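Chapter 3
Clear Surfaces and Small Things

I'll own up straight away – I love a bare worktop. Before I set out a single tray or dish, I like to look at plain pale grey and nothing else, and see how the light falls on it. Soft shadows tell you plenty about where your lamp ought to go!
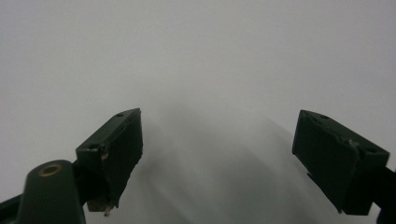

3.1 Laying out the work

Now for the good bit. A board goes down first, then a sheet big enough to cover most of it (mine came from Castier, and I've had it for years). On a pale sheet you can keep track of the little bits, which love to wander off. I keep a small dish to the left – a slotted yellow one, like something you'd stand soap in – and the middle stays free for whatever I'm handling. A white ball the size of an egg makes a lovely first thing to practise with: pick it up, hold it just over the sheet, set it down gently. Do that until you're bored, then turn to the exercises on page 128.

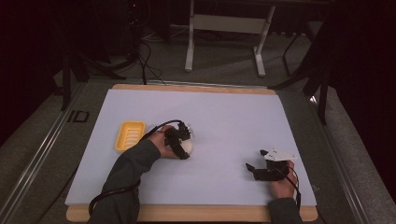

Viltow, September

I'm writing this part at my own kitchen table, which is far too cluttered to practise on. We'll start with round things, because they roll, and leave flat ones for later in the chapter.

© Flernholm Books. Contact us | Back to top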